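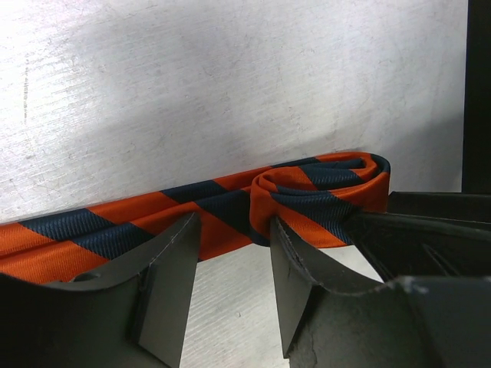

석탄구란 무엇인가?

석탄이 되기 전의 토탄층 안에서 탄산염 광물이 식물 조직의 빈 공간을 채우며 굳은 덩어리를 말한다. 주성분은 대개 방해석이고, 산지에 따라 돌로마이트나 황철석이 꽤 섞인다.

고식물학 강의노트 13주차
석탄구와 박리법(peel technique)

지난 시간까지는 압축화석과 인상화석을 주로 다루었습니다. 잎의 윤곽, 엽맥, 운이 좋으면 큐티클까지 볼 수 있었지요. 이번 주부터는 드디어 세포를 봅니다! 제가 한 학기 내내 기다린 단원이라 노트가 조금 길어졌습니다. 양해 바랍니다.

1. 광화작용(permineralization)을 다시 정리

식물 조직이 물에 잠긴 채 묻히고, 그 물에 녹아 있던 광물이 세포 내강과 세포 사이 공간에 침전하면 조직이 입체 그대로 굳습니다. 이때 세포벽의 유기물은 상당 부분 남아 있습니다. 유기물까지 다른 광물로 바뀐 경우는 치환(replacement)이라고 따로 부르는데, 교재마다 용어를 느슨하게 쓰는 편이니 논문을 읽을 때 저자가 어느 쪽을 뜻하는지 문맥에서 확인하세요. 박리법은 유기물이 남아 있어야 가능합니다. 이 점은 3절에서 다시 나옵니다.

채우는 광물에 따라 대략 다음과 같이 나눕니다.

탄산염: 석탄구가 대표적. 묽은 염산으로 식각한다.
규산염: 라이니 처트, 여러 시대의 규화목. 불산이 필요하므로 학부 실습에서는 하지 않는다.
황철석: 세포 모양은 훌륭하게 남기도 하지만 보관 중에 산화되어 부서지기 쉽다. 보통 연마면을 반사광으로 관찰한다.

2. 석탄구는 어디에서 나오는가

유럽과 북아메리카의 석탄기 탄층에서 가장 많이 알려져 있고, 중국에서는 페름기 탄층에서도 산출됩니다. 열대 습지의 토탄이 압밀되기 전에 광화가 일어났다는 것이 핵심입니다. 주변의 토탄은 눌려서 얇은 석탄이 되었는데 석탄구 속의 줄기는 거의 둥근 단면을 유지하고 있어요. 같은 탄층 안에서 석탄구를 감싸고 휘어 도는 석탄의 엽층을 보면 순서가 바로 이해됩니다. 덩어리가 먼저 단단해졌고, 석탄은 나중에 눌렸습니다.

탄산염이 어디에서 왔느냐는 오래된 논쟁거리입니다. 바닷물이 토탄층에 스며들었다는 설명이 먼저 나왔고, 담수 지하수에서 침전했다는 설명도 있습니다. 탄소와 산소 동위원소 자료를 보면 한 가지 기원으로 모든 산지를 설명하기는 어렵습니다. 어떤 석탄구에는 해양 무척추동물의 껍데기가 섞여 있고, 어떤 석탄구에는 식물밖에 없습니다. 기말 보고서 주제로 아주 좋습니다. 저는 매년 누가 이 주제를 골라 주기를 은근히 바랍니다.

우리 실습에서 쓰는 표본은 Flistdale 탄층과 Cuautle 채석장, 두 곳에서 온 것입니다. Flistdale 표본은 방해석 위주라 식각이 고르게 되고 초보자에게 아주 친절합니다. Cuautle 표본은 황철석이 많아서 면을 갈 때 단단한 부분이 도드라지는 일이 있습니다. 대신 뿌리 조직의 보존이 정말 좋아요!

3. 박리법의 원리

연마한 면을 묽은 산에 담그면 탄산염만 얇게 녹고, 산에 녹지 않는 유기질 세포벽은 표면 위로 아주 조금 솟아 남습니다. 여기에 아세톤을 붓고 초산셀룰로오스 필름을 얹으면 필름의 아랫면이 녹아 세포벽 사이로 흘러 들어갑니다. 아세톤이 날아가면서 필름이 다시 굳고, 떼어 내면 세포벽이 필름에 박힌 채 함께 떨어집니다. 박편처럼 돌을 투명해질 때까지 갈아 없앨 필요가 없으니, 같은 면에서 수십 장, 수백 장을 연속으로 얻을 수 있습니다. 포자낭 하나를 끝에서 끝까지 따라가는 일이 가능해지는 것이지요. 이 간단한 방법이 석탄기 식물 해부학을 얼마나 바꿔 놓았는지 생각하면 지금도 신이 납니다.

4. 실습 순서

(1) 석탄구를 다이아몬드 톱으로 자른다. 절단은 조교가 미리 해 둡니다. 어느 쪽이 위였는지 표시가 있으면 지우지 말 것.
(2) 유리판 위에서 탄화규소 연마제로 면을 간다. 거친 것에서 고운 것으로 옮길 때는 표본과 손을 모두 씻는다. 굵은 입자 하나가 남으면 필름 전체에 긁힌 줄이 생깁니다.
(3) 2% 염산에 면을 아래로 하여 담근다. 시간은 60초에서 시작해서 결과를 보고 조절한다. 바닥에 면이 닿지 않게 하고, 기포가 한곳에 고이면 살짝 기울여 준다. 보안경과 장갑 착용.
(4) 흐르는 물에 아주 약하게 헹군다. 이 단계 이후로는 면에 손가락을 절대 대지 않는다. 솟아 있는 세포벽은 스치기만 해도 무너집니다.
(5) 세워서 완전히 말린다.
(6) 면을 수평으로 맞추고 아세톤을 넉넉히 부은 뒤, 필름을 한쪽 가장자리부터 굴리듯 내려놓는다. 우리 실험실에서는 Jetex 필름을 씁니다. 후드 안에서 작업하고 주변에 불꽃이나 가열판이 없어야 합니다.
(7) 충분히 마르면 한쪽 모서리부터 천천히 떼어 낸다. 서두르면 필름이 휘거나 조직이 돌 쪽에 남습니다.
(8) 떼자마자 표본 번호, 면, 순번을 적는다. 나중에 적겠다고 미룬 필름은 반드시 섞입니다.
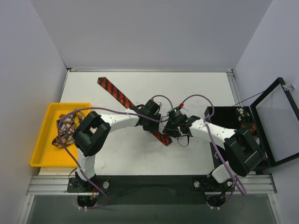
다음 필름을 만들려면 고운 연마제로 면을 아주 가볍게 다시 갈고 (3)부터 되풀이합니다. 이때 얼마나 갈아 내느냐가 필름 사이의 간격을 정합니다. 줄기나 뿌리처럼 길이 방향으로 변화가 느린 기관은 조금 넉넉히 갈아도 되지만, 밑씨나 포자낭을 따라갈 때는 최소한으로 갈아야 합니다. 화분실은 눈 깜짝할 사이에 지나가 버려요.

5. 필름에서 무엇을 볼 것인가

처음에는 저배율로 전체를 훑으세요. 석탄구 한 면에는 여러 식물의 여러 기관이 뒤섞여 있습니다. 잎자루 옆에 뿌리가 있고, 그 뿌리가 남의 줄기 속을 파고 들어가 있기도 합니다. 토탄 속에서는 살아 있는 뿌리가 죽은 조직을 뚫고 자라기 때문입니다. 학생들이 가장 자주 하는 실수가 이 침입한 뿌리를 원래 줄기의 일부로 그리는 것입니다.

실습 표본에서 만날 가능성이 높은 것들:

Psaronius(나무고사리류)의 뿌리. 줄기를 두껍게 둘러싼 뿌리 외투가 특징이다. 바깥쪽의 자유로운 뿌리는 피층에 공기 통로가 발달해 있고, 중심의 물관부는 별 모양이다.
Medullosa(종자고사리류)의 줄기와 잎자루. 줄기에 관다발 분절이 여러 개 있고 각각을 이차 물관부가 둘러싼다. Myeloxylon이라 부르는 잎자루는 외떡잎식물의 줄기로 착각할 만큼 관다발이 흩어져 있다.
Cordaites류의 목재와 뿌리. 치밀한 이차 물관부가 보이면 먼저 의심해 볼 것. 줄기의 수에는 가로막이 층층이 생기는 경우가 많다.
Sphenophyllum의 줄기. 삼각형의 일차 물관부! 한 번 보면 잊을 수 없습니다.

기관마다 속명이 따로 붙는다는 점에 주의하세요. 떨어져 나온 기관으로만 발견되니 어쩔 수 없는 관행인데, 두 기관이 붙은 상태로 발견되거나 해부학적 특징이 일치하면 비로소 한 식물로 묶을 수 있습니다. 연속 박리가 이런 연결을 찾는 데 큰 힘을 발휘합니다.

6. 한계

압축화석과 비교하기가 생각보다 까다롭습니다. 석탄구에서는 단면이 보이고 압축화석에서는 외형이 보이니까요. 같은 식물이 두 가지 보존 상태로 다른 이름을 얻은 예가 많습니다. 또 석탄구에 남은 것은 토탄 습지의 식생입니다. 강둑이나 고지대의 식물은 거의 기록되지 않으므로, 석탄구 자료만으로 석탄기의 식생 전체를 말해서는 안 됩니다. 한 층 안에서도 뿌리의 비율이 높게 나오는 경향이 있습니다. 뿌리는 처음부터 묻혀 있는 기관이고, 잎과 줄기는 지표에서 먼저 썩기 시작하니까요.

7. 과제

각 조는 필름 가운데 한 장을 골라 전체 스케치를 그리고, 동정한 기관마다 근거가 되는 조직 특징을 두 가지 이상 적습니다. 모르는 것은 모른다고 표시하면 됩니다. 억지로 붙인 이름보다 정확하게 그린 미동정 조직에 점수를 더 줍니다. 비교용 필름은 Stulteo 목록에서 찾을 수 있습니다. 특히 399번은 Psaronius 뿌리가 Medullosa 잎자루를 뚫고 들어간 모습이 교과서보다 선명하니 꼭 보고 오세요. 제출은 다음 수요일 실습 시작 전까지입니다.

댓글

박리가 자꾸 실패해서 (4)번을 다시 읽었는데 헹군 다음에 휴지로 물기를 닦고 있었네요... 세워서 말리니까 바로 잘 나왔습니다.

Cuautle 표본은 60초로 하니까 세포벽이 흐릿하게 나옵니다. 시간을 늘려야 하나요, 아니면 면을 다시 갈아야 하나요?
 └ 우선 면부터 다시 갈아 보세요. 그래도 흐리면 시간을 조금씩 늘리면서 필름마다 식각 시간을 적어 두시고요. 황철석이 많은 부분은 염산으로는 잘 식각되지 않습니다.

399번 보고 왔어요. 처음엔 뿌리인 줄 모르고 잎자루 관다발인 줄 알았습니다. 별 모양 보고 나서야 알았어요!

다른 학교 학생인데 잘 읽었습니다. 규화목 박편 만드는 법도 올려 주시면 좋겠습니다.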